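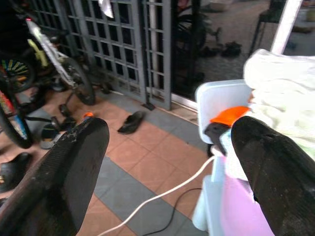
*Orange and black clip, white container.*

# About Piresen

We wind transformers. Mains, output, interstage, the odd choke. Mostly for old valve radios and test gear where the original has burnt out and there isn't another one to be had. Small firm, one workshop, long benches, never enough shelf.

Updated Monday, December 7, 2020 — the old version of this page still had the Grotow address on it, sorry to anyone who posted a parcel there.

## How it started

Marlies Rüegg and Brunello Valentini met at Plattner, on the coil line. When the line closed they bought two of the winding machines and a van load of lamination stock and set up in a rented unit at Grotow. First job was a mains transformer for an oscilloscope that had been in a school cupboard for decades. It took three goes. The third one is still running as far as we know.

Moved to Gilleck a few years later. More floor, proper three-phase supply, a varnish oven that doesn't trip the lights.

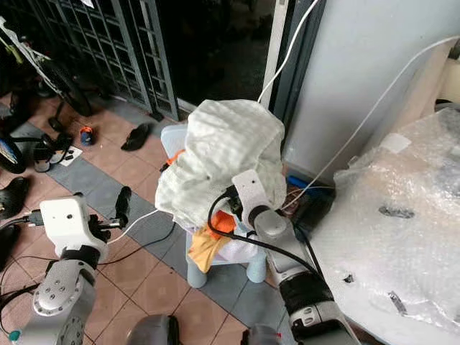

**Can you copy a transformer if I've lost the circuit diagram?**

Usually we can, as long as you send the old one, even a burnt one. We unwind it and measure the wire, and work the turns back from there. Allow extra time for it.

## What we do

- Rewinds on your own core, if the laminations are sound
- New builds to a drawing, or to a sample
- Output transformers for valve amps, single-ended and push-pull
- Chokes and field coils
- Testing only — insulation, ratio, shorted turns. Written sheet with it

We don't do switch-mode stuff, and we don't repair whole sets. Plenty of good people who do, ask and we'll pass on a name.

Minimum order is one. Biggest run so far was 2,000 small line transformers for an intercom refit, and we'd think hard before doing that again. Normal batch is more like a dozen.

## Who's here

**Marlies Rüegg** — runs the workshop, does the design sums. Answers the phone most mornings.

**Brunello Valentini** — winding. Anything with very fine wire goes to him.

**Vitalii Lytvynenko** — test bench and varnishing. Built most of the test rig himself, including the turns counter. Reads every label sent in with a parcel so please write one.

**Johanna Fuchs** — orders, invoices, post. If you're chasing somthing, it's Johanna you want.

**Aoife Fahy** — joined in September. Learning the winding from Brunello and sorting out the records, which go back to carbon copies.
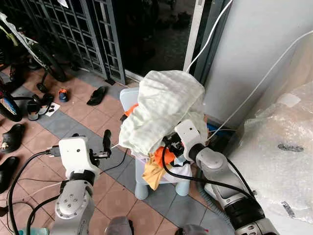 *Clothes heaped on a light blue chair.*

## The winding sheets

Every job gets a sheet. Core size, wire gauge, turns, tappings, insulation, what the thing came out of. We've 64 ring binders of them, inlcuding the ones Plattner let us take away. Aoife is typing them up. Slow going, the handwriting is bad and some of it is in pencil.

If you're restoring a set, send the make and model before you post anything. Good chance there's a sheet already, and a known design costs less than a fresh one.

## Visiting

By appointment please. Weekday mornings best. Ring the side bell, the front one's broken. Parking in the yard but not across the roller door.
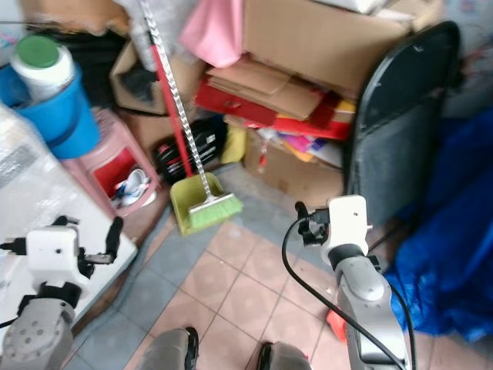
*Grippers left and right, black cable looping across the floor.*

## Sending us things

Wrap the transformer on its own, plenty of padding, two boxes if it's heavy. Loose iron in a single box goes straight through the side. Tape the leads down. Put a note in with your name, phone number, and what you'd like doing.

We quote before we start. Nothing gets cut until you've said go ahead.

Current wait for rewinds is on the orders page, Johanna changes it when it changes.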